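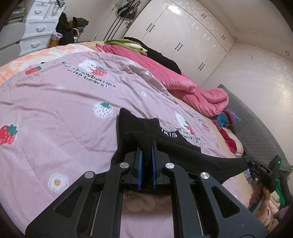 Two hand-held grippers on a black garment during the pad comparison.

Home | News | Hardware | Software | Archive

Grudov compares finger pads for hand-held grippers
15 Jun 2018
By Mwende Odera

Grudov has finished a comparison of two finger pad materials for its hand-held two-finger gripper. The work was done on clothing and bedding in furnished homes, after bench tests on flat cloth squares failed to separate the candidates.

The pads are sold under the names Ghoneim and Berau. Both fit the same mount and have the same outer size. Ghoneim is the softer of the two. Each was used for 228 grasps, split between single-hand pickups and two-hand folds in which one gripper holds a hem or sleeve and the other takes up a fold.

Ghoneim dropped the cloth 4 times and Berau 6 times. Test lead Qiuyue Jiang does not regard the gap as meaningful at that sample size. A larger difference appeared in how many layers were caught. On a garment lying on a fitted bed, the stiffer pad more often picked up the sheet along with the shirt, and the operator had to open the jaws and start again. Jiang's notes put most of these cases at shallow approach angles, with the fingertips nearly flat to the mattress.

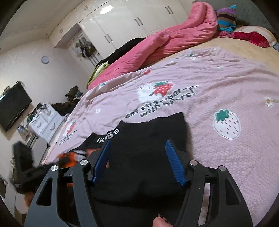
The linkage was left alone for the whole comparison. Closing force was set once per session with a spring gauge and checked at the end, and drift stayed within the limit Grudov uses for its fixed arms. Operators did report that a wide jaw opening hides the near edge of the cloth from the camera on the tool. A revised camera bracket is being drawn up.

Wear has not been measured in the field. A bench rig will run both pads to 4,000 cycles against cotton and knit samples, with pad thickness logged at intervals. Results are due in December.

Grornia, which supplies the controller for the arm version of the gripper, will receive the grasp logs in the meantime. Its current firmware closes to a fixed width, and the logs are to be used for setting a force threshold instead. No price has been given for either pad set.

Contact the news desk | Copyright 2018 | Back to top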